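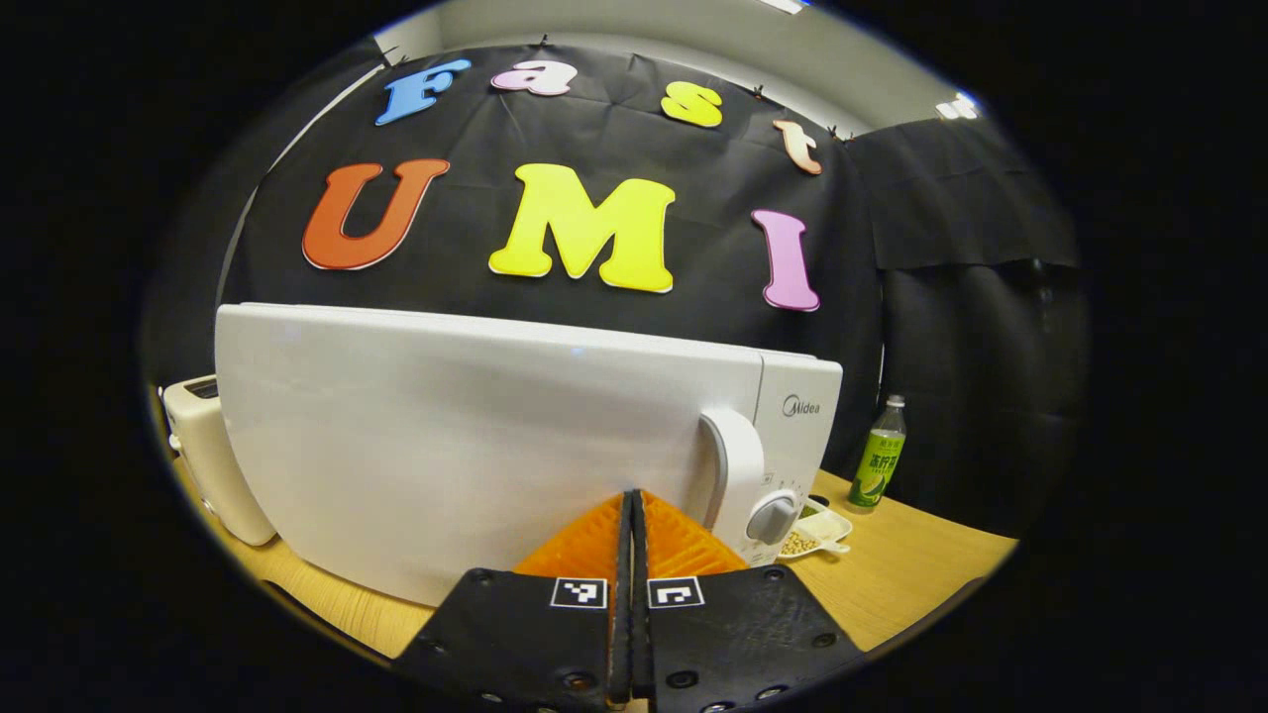
When I moved to Vullside, I promised my mother that I would write to her about the kitchen, and after some months I saw that I had enough to make a page. My sister asked about it too, and then a former colleague from Rustitz, so it is easier to put everything in one place. I start with the table, as it is the part of the kitchen that I use most. The microwave is a white Midea with a round gray dial, and I am very fond of this dial. In my last apartment I had a microwave with many buttons, and I learned only two of them. With a dial I can set the time while I am still half asleep, and I do not need to look for my glasses. The cream toaster stands next to it on the left, and the two of them go well together, although I did not buy them at the same time.

Table, morning side. The wood is light and has a warm yellow-brown color, which I like very much in December, when the mornings are dark. I wipe it with a damp cloth and then with a dry one. My mother will ask about a tablecloth. No, I do not have a tablecloth.

The small white dish. It stays on the right, past the control panel of the microwave. I use it for small things to eat or to cook, and what is inside changes during the week. The dish came from a secondhand shop in Drekby, where I paid 2 for it and was very satisfied.

The green bottle with the silver-gray cap. The label has Chinese writing and a citrus slice near the bottom, and I chose it in the store mostly for this label. I am learning the characters very slowly. So far I have a notebook with 125 of them, and I can read perhaps half of the notebook on a good day.

The door handle. My niece says that it looks like a big white ear. It is large and curved, and it is easy to catch with one hand when the other hand holds a bowl. For me this was more important than the power of the oven, which I never remember anyway.

About the toaster. I make toast at half past six, before my bus. The bread is from Kioko, the bakery near the stop, and their dark loaf is better on the second day. If you visit me, please cut the slices thin. I am still not a master of cutting bread and I have burned some thick ones.

What I heat up. Mostly soup, rice from the evening before, and milk. I cover the bowl with a plate. Once I forgot the plate with a tomato soup, and the cleaning took me more time than the cooking.

For those who asked for the address of the old page: it is closed, and the 86 pictures from Rustitz are now on a disk in my drawer. I will choose the better ones and add them when I have a free evening. The balcony and the shelf with the tea will have their own page.

Radoslava Danko, Vullside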